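The Night Desk

Noreen Rafferty had cleaned houses for Ovgate for eleven years before they gave her a chair. It was a decent chair, with arms. The desk it belonged to was on the second floor, beside the vending machine, and on it were two monitors and a binder that Leobardo Xolalpa had put together for the people coming off the vans.

There were 40 of them at the start. By October there were 12, and the vans were sold.

Her job was to watch practice runs. Before a robot was let into a customer's home it worked through a made-up version on the computer, over and over, and someone who knew the work had to say whether it was any good. Noreen knew the work. She marked each run pass, fail or unsure, and typed a line for the programmers at Drudov.

"Write what you'd say to a new girl," Leobardo told her on the first morning. "Don't try to sound technical."

So she wrote things like: Too close to the laptop. Go around. And: Pick up off the floor before you start on the table. 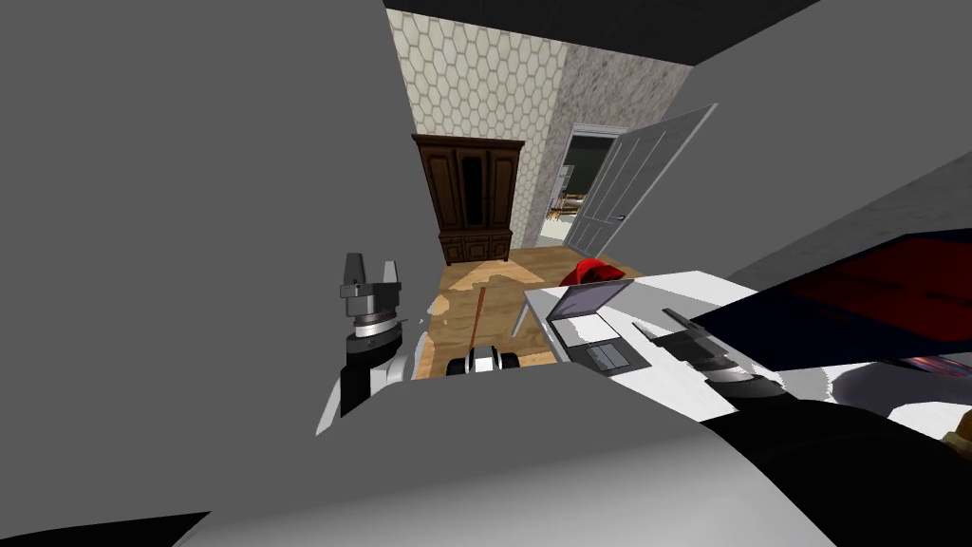
The house they used that week was called Poojary, after nobody she had ever met. It had a black ceiling in one room and honeycomb wallpaper, and she disliked it the way she had disliked certain real houses. She caught herself wondering who lived there and whether they left the key under a pot.

Botond Farkas had the desk across from hers. He had driven one of the vans and had never cleaned much himself, but he'd carried the vacuums up a lot of stairs. He marked nearly everything as a pass.

"It got there, didn't it?" he said.

"It got there. It went at the counter from the wrong end."

"Does it matter?"

"It does if you're pushing crumbs back over what you've wiped."

He changed it to unsure. They were paid the same either way, ten cents an hour more than they'd had on the vans, and her knees had stopped hurting. She told her sister that on the phone and her sister said well, there you are then.
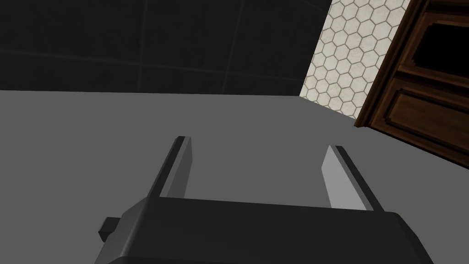 What she missed was the talking. Bríd Ó Dálaigh used to ride in the passenger seat and read out the job sheets in different voices. Bríd had taken the payout and gone to work in a school kitchen, and she sent a message now and then to ask if the robots had learned to do skirting boards. They hadn't. Noreen had put it in her notes three times.

On 12th December Aidan Cullinane came down from the fourth floor with a box of mince pies and stood between the desks. He said the contract with Grestico was signed and there would be more houses to get through in the new year. He said their notes were the best the programmers had.

"And after that?" Noreen asked.

"After what?"

"When it's got the hang of it. When you don't need the notes."

He put the box down on her binder. He said that was a long way off. Botond took a mince pie and looked at his screen.
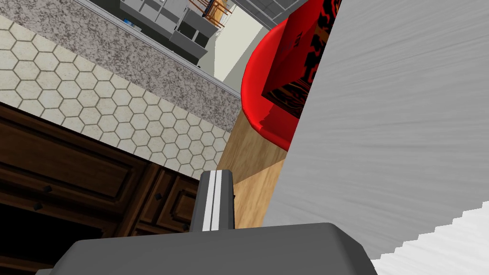

She worked through lunch. The kitchen runs were the hard ones, with the view tipped over so far that she had to put her head on one side to find the cupboards. Somebody had left a box by what looked like a red stool. In a real house she'd have asked before she moved it, and she typed that in, then deleted it, then typed it in again. Ask first if you don't know where it goes.

Leobardo stopped behind her and read it.

"It can't ask," he said. "There's no one in there."

"There will be."

He thought about that, and wrote it on the back of his hand with her pen. He said he'd bring it up at the Drudov meeting, and might she come along and say it herself. She said she had nothing to wear to a meeting. He said he'd be in this jumper.

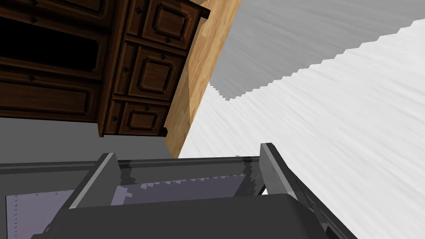
Another of the kitchen runs, with the gripper near the dark cabinets.

She marked ten more before she went home. Six passes, three fails and one unsure, with a line under each. Then she messaged Bríd to ask what people wore to meetings, and went down to wait for the bus.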